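The slow afternoon we lost to a loop of cable

January 2020 · 4 min read

I promised Deisy Lozano I'd write this up while I still remembered it properly, and then of course I made tea, answered some emails, and let two days go by. So forgive me if the order of things is a little loose.

Most of you know we've been teaching the two arms at Skorkura to tidy up stationery. Highlighters go on the table, the arms pick them up, the tray on the right is where they should end up. It's gentle work, and after 800 runs I had got far too relaxed about it. I'd sit beside the table with my notebook and half watch, the way you half watch a pot of soup.

Then the right arm stopped on its way over to the tray. It didn't crash or make any dreadful noise. It just leaned, very slightly, as if it were pulling a stubborn drawer, and the motor current climbed until the controller gave up and cut out.
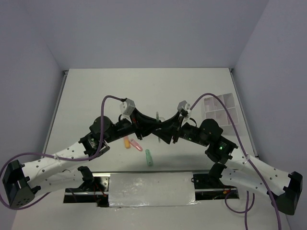 What was the arm pulling against?

Its own cable. The slack had dropped low enough to hook under the rim of the tray, and every inch the arm moved pulled the loop tighter.

I'd love to say I saw it straight away. I spent the first hour blaming the gripper, since the gripper had been the guilty party back in November (those of you who read that post will remember the screw). Đạt Hoàng came over and patiently went through the whole routine with me: fingers open, fingers closed, fingers around a marker, hold it, let it go, again and again. We must have done 20 of those, and the logs for every one of them looked perfectly healthy.

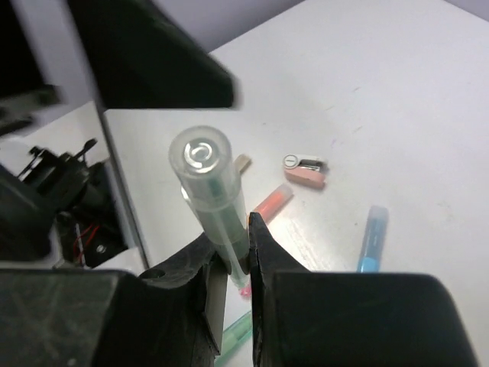

FAULTS & FIXES

It was Ailsa Innes who pointed out that we were only testing one part of the job. Each of our gripper checks took place over the middle of the table, and the arm had stalled while reaching toward the tray. She asked us to run the full path at a quarter speed, with one person doing nothing except watching the cable. I was that person, and I can tell you it's surprisingly hard to keep your eyes on a bit of purple cable when there are two whole robots moving around it!

Twice it cleared the rim. The third time it went under, as neatly as a shoelace under a chair leg, and Ailsa hit the stop button before I'd finished saying her name.
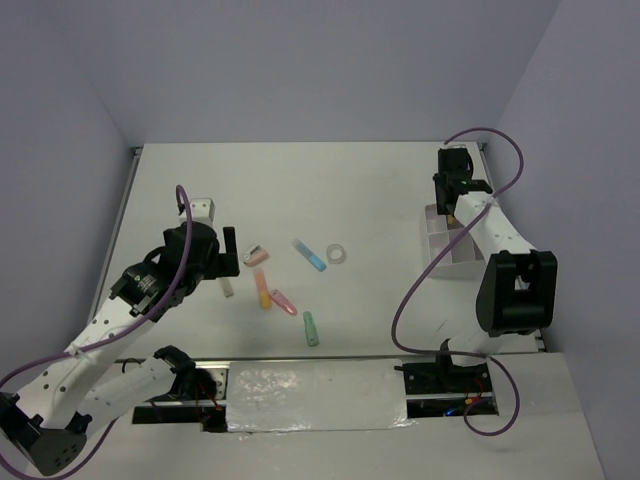

Why did it take so many runs to show up?

We think the cable had been creeping. Each long reach drew a tiny bit more slack through the ties, and the loop hung lower week by week until it could reach the tray.

Here I have to own up to something. Sławomir Górecki had warned me about exactly this when we put the arms together. He wanted a mark on the cable beside each tie, so that any slipping would be plain to see, and I said yes, lovely idea, and never did it. It would have taken me five minutes with a paint pen. I've since apologized to him, and he was very gracious, and he also laughed for quite a long time.

The part that bothers me more is the safety side. The controller did cut the power, but our current limit was set high, and the arm had been straining for longer than I like. A tray sliding across the table is only a nuisance. A hand reaching in to free the cable while the arm is still pulling is another matter – and I know my hand had already started to move before I thought better of it.

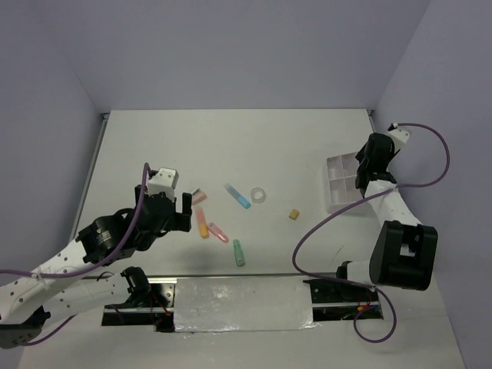

What have we changed since then?

The current limit is lower on both arms, the ties are snug with a paint mark at each one, and the rule now is that power goes off before anyone reaches over the table, even for something as silly as a pen.

Jeanine Aerts has also asked for a slow-speed cable check each morning before the first run, which I grumbled about and have now come round to. It goes nicely with coffee. I still want to try a proper cable guide from the shoulder up, and if any of you have found one that doesn't make the wrist stiff, please write and tell me, because the two I've tried so far were both awful.

We're back to running full days, and the next batch should take us past 1,000. I'll post the logs from the stall once I've put some sensible labels on the columns.

This site uses cookies to remember your settings. By continuing to read, you agree to their use. Accept · Manage preferences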